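Planning and Budgeting for a Kitchen Robot Arm: Workshop Notes

Filed under: Equipment, Kitchen. Last revised July 2020.

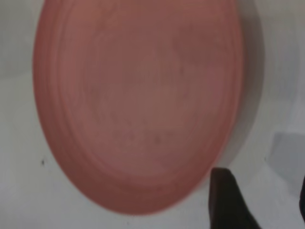 Start with the dishes. Most buyers begin with the arm, compare reach and payload, and leave the tableware until the machine is bolted down. By then the gripper has been paid for and the cupboard has to be rearranged to suit it. Go through the cupboard first and write down, for each type of item, the weight, the widest dimension, the rim thickness and the height of the rim above the table when the item is lying flat.

Rim height matters more than weight for plates. A finger has to get under the rim or close on it from the side, and a low rim on a flat counter leaves little room for either. Measure with a feeler gauge or a stack of cards. If the gap is smaller than the fingertip is thick, budget for thinner tips or a rack that holds plates on edge.

Oval plates need a separate line on the list. Gripping across the short axis and gripping at the end of the long axis are different jobs, and a gripper that opens wide enough for one may be no use for the other. Ask the seller for the opening at the fingertips, measured with the tips fitted. The figure on the data sheet is often taken at the jaw carriers.

Payload. Add the gripper, the wrist camera, the bracket and the cable to the heaviest dish, then add food if the arm will carry loaded plates. Our gripper and camera came to 700 grams before anything was picked up. Rated payload is normally given close to the base or with the load centered on the flange. Ask for the figure at full reach.

Work surface. A plain, matte surface in a color that contrasts with the dishes saves setup time. Glossy counters give reflections, and a single lamp to one side gives a shadow along the rim that some vision software will read as part of the plate. Two diffuse lamps on opposite sides cost less than a better camera. Put them in the first order.

Camera. Check the minimum focus distance. A wrist camera works very close to the dish at the moment of the grasp, and a lens set for the whole table will be soft there. If the arm is also expected to sort clean from dirty, test it on stained and crumb-marked plates with an even glaze, then on ones with a mottled finish. Expect the second group to take longer.

Budget lines that get left out:

Spare fingertips. Buy 2 sets with the arm. Soft pads wear at the edge first.
Mounting plate and fasteners.
Cable ties, strain relief and a spare camera cable.
Breakage. Farhad Tabrizi set aside $200 for test dishes and spent it all in the first month, mostly on secondhand stoneware.
Lighting, as above.
Cleaning supplies approved by the gripper manufacturer. Degreaser will cloud some plastics.
An emergency stop within reach of the person at the sink.

Quotes. Get the arm, the gripper and the software as separate lines even when one seller supplies all three. The first quote we had from Brikerstead showed one total. Broken out, it included $422 for a fingertip kit intended for cardboard boxes, and we had it removed. Touran Safavi recommends asking for the price of a replacement wrist joint at the same time. A seller who can't give one within a week probably doesn't stock it.

Leasing. Worth considering if the menu or the tableware is likely to change within a year. Read the clause on water damage before anything else. Kitchen use is excluded in some standard leases, and "light splash" needs a written definition.

Trial. Bring your own dishes, including the worst ones: the heaviest, the thinnest and anything with an uneven rim. Run each through a full pick, carry and set-down, and note every failure with the position of the dish. Keith Donnelly keeps his trial sheet taped inside the cupboard door and adds new tableware to it before ordering in quantity.

Delivery for the Todanik base we chose was quoted for August. Have the counter drilled and the power run before the crate arrives.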